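4. How households put small things away

4.1 Bags, tins and the drawer that everybody has

When we began visiting homes in Flistatwood we had expected to spend most of our time talking about wardrobes. Large furniture is what people show a visitor first, and it is what the earlier studies of domestic storage have mostly written about. Within the first few visits, though, we noticed that our hosts were far more eager to talk about the little things: spare buttons, foreign coins, charging leads, the key to a suitcase that went to the charity shop years ago. One retired bus driver kept us at her kitchen table for the better part of an afternoon over a single biscuit tin, and we came away with more usable notes from that tin than from her whole upstairs landing.

We visited 60 households in all, most of them twice. The first visit was a slow walk through the home with whoever wished to lead it, and the second, usually a few weeks later, was a sit-down conversation over tea (or, in the Mohamedi Road flats, very strong coffee and a plate of something sweet that it would have been rude to refuse). Madalena Barreto and Salvador Correia carried out the first visits, and Yevdokiia Derkach the second. We kept the two apart on purpose, so that people would explain their arrangements afresh to someone who had not yet seen them. Quite often the two explanations differed, and those differences turned out to be some of the richest material we have.

A word about what we mean by "small things". We settled on anything that could be closed inside one hand, which let in earrings and batteries and left out shoes, books and most kitchen tools. The rule was Salvador's and it is a little rough at the edges. A ball of wool will pass or fail depending on whose hand it is, and we argued for quite some time about passports. In the end we let our hosts decide, and where they were unsure we wrote the item down anyway with a note beside it.

The containers themselves fell into two broad families, which we call closed-and-hidden and closed-and-visible. Tins, cardboard boxes, purses and drawers belong to the first. Their great merit, according to the people who love them, is calm: the lid goes on and the room is tidy. Jars, clear tubs and transparent bags of the zip-top sort (Figure 3) belong to the second, and the people who love those speak about them quite differently, in terms of finding things and not forgetting what they own. We met very few people who used only one family. What we met instead, over and over, was a household in which one person was buying tins while another was quietly moving the contents into bags.

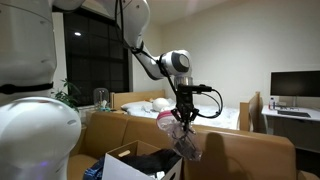 Figure 3. A clear zip-top bag with a pink seal; something dark can be seen inside.

Does a see-through container really help people remember what they have put away?

It helps for as long as the container stays somewhere the eye falls on it. A clear bag at the bottom of a deep drawer was forgotten in our households just as thoroughly as a tin was, and several of our hosts were surprised on the second visit by what their own bags held.

This last point deserves a little more room, as it goes against the advice in most of the popular books on tidying. Those books tend to treat the container as the thing that matters, and we went out half believing them. Our notes suggest that the place matters a good deal more. In the home of a family we call the Plerklows, a row of old mustard jars stood on the bathroom windowsill, and all four members of the family could tell us from the kitchen what was in each of them. The same family had a handsome set of clear tubs under the spare bed, and there the guesses went badly wrong. The father was certain that one of them held picture hooks. It held a child's marbles, and the child in question was by then at university.

4.2 The temporary home

A second pattern, and the one we grew fondest of, is what we came to call the temporary home. Nearly every household had a spot where small things waited to be taken somewhere else: a saucer by the front door, the second stair from the bottom, the corner of a chest of drawers. People spoke of these spots with some embarrassment, as if we had caught them out. Yet they were often the best-remembered places in the building. Asked where a spare fuse might be, one man went straight past his labelled tool chest to a chipped soup bowl on the piano, and there it was.

We suspect that a temporary home works because it is disturbed so often. Every time somebody rummages for their keys, the rest of the saucer is looked over as well, and so the knowledge of what is in it is kept fresh without anyone trying. A properly sorted box has no such luck. It is opened on the day it is filled and perhaps on the day somebody moves house. Takumi Sakamoto, who read our notes without having met any of the families, put it to us that we were really studying traffic, and the remark has shaped much of what follows in Section 5.

There are limits to this, of course. Temporary homes fill up, and when they do the usual remedy is to sweep the whole lot into a bag or box and put it out of sight, at which point it begins a second and much sleepier life. In the Flaritz Street terraces we found households with two such swept-up collections, one from each of their last big clear-outs, neither of which had been opened between our visits. Madalena Mota has suggested that these collections should be treated as a third family of their own, defined by how they were filled and not by what they are made of. We are inclined to agree with her, although our counts in Table 2 were made before she raised it and still follow the older scheme.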